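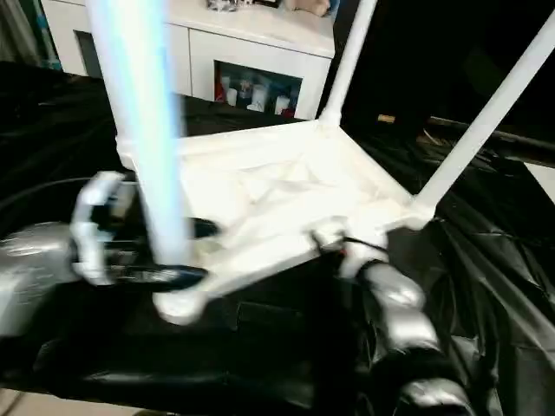
White stool, upside down on the black plastic sheet

Siswood Community Rooms, furniture group
Minutes, Mar 1, 2025
Present: 9. Apologies: none recieved.

1. Last minutes
Agreed. One fix, the shelf brackets were for the Polum room, not the hall. Changed on the file copy.

2. White stools
Main item, took up most of the evening. Order from Drorna all delivered now, 9 stools in total. Invoice is 234 for the lot, delivery included. OK to pay.

Assembly: do them upside down, seat on the sheet, legs up. Everyone fine with this. Long argument about whether to push all the legs in first and then go round again, or finish one corner at a time. Went with all the legs first, loose, then go round. Leaflet says the other way. Leaflet also shows a different foot cap so we are not treating it as gospel.

Foot caps to be checked before any stool goes out on the tile floor. Spare caps to be kept in one labeled bag, not in pockets.

Seat undersides: question whether to write the room name in marker. Yes, small, near a corner joint. No stickers, they peel.

Black plastic sheet stays. Ugly and it slides a bit but it keeps the seats from getting scuffed. Suggestion of an old blanket instead, voted down, lint. Fold it after, don't ball it up.

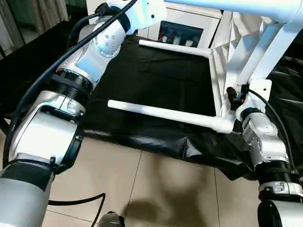
Same sheet to be used for the Polum room tables later in March if it holds up. If it tears there is more on the roll.

Where the stools go once done: four to the craft room, three to the kitchen, two spare by the back stairs. Kitchen wanted four. Left at three for now, look at it again next time.

Stacking: they don't, not well. No piles higher than two please.

3. White cabinet
Open cubby in the middle is filling up with small stuff again. Candles can stay if they are wanted for the supper, rest to be sorted. Doors have no handles and people keep asking how they open. Note to go on the inside of the hall door. Agreed no handles to be fitted, cost.

4. Pešek tables
Quote in at 2700 for replacing the folding tables. Too much for this year. Ask for a price on tops only, keep the old legs. Also ask if they take the old ones away, quote doesnt say. Bring back to next meeting.

5. Floor
Scratches by the window. Felt pads on the old chairs, not the new stools, those have caps. Beige floor shows up everything so please lift, dont drag.

6. AOB
Allen keys from the last order missing again. Check drawers at home.
Key for the side door sticks, try oil first.
Lights were left on twice in the craft room.

Next meeting end of March, same room, bring own mug.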